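Subject: Re: [Clirkdale-kitchens] dish racks, again

Hi all, the shared kitchen at Hulme has its rack set up on the dark table, against the blue-gray wall:
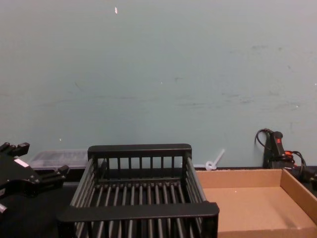
Botond Kovács wrote:
> Before anybody buys more racks for the other kitchens, can we settle open top
> or two-tier? The two-tier one in Tela holds more, but the big pots don't fit
> under the shelf and people end up balancing them on the faucet. Also, where
> does the water go? I don't want another warped counter.

Botond, I'm all for open top! A stockpot goes in upside down, so does a salad bowl, and you can lean a cutting board against the back rail without taking anything else out first. I've used one like this at home since December and I love it, which is a silly thing to say about a dish rack, but there you go.

On the water - the floor is just rods, so whatever drips goes straight through to whatever you put it on. Get a tray or a thick towel under it. The Prumow tray is 700 by 3-something, I'd have to measure the short side again, and it should do for a rack up to 655 mm long. Please check yours before ordering, I got this wrong once already and the tray is now under my tomato plants.

Plates: one every second gap. They dry much faster and they don't clink. Mugs at the ends, mouth down and a bit tilted. For knives and forks I'd want a separate cup, with slots this open the teaspoons will slide right through.

One more thing, pull the rack a little way off the wall if you can. The paint at Hulme has gray scuffs on the right side and a small chip higher up, and a wipe-down plus a dab of paint would be a nice job for a wet afternoon. I have most of a can left and am happy to bring it over.

Does anyone still have the lid rack from the old kitchen? I'd love to try it next to this one.

Ettore Longo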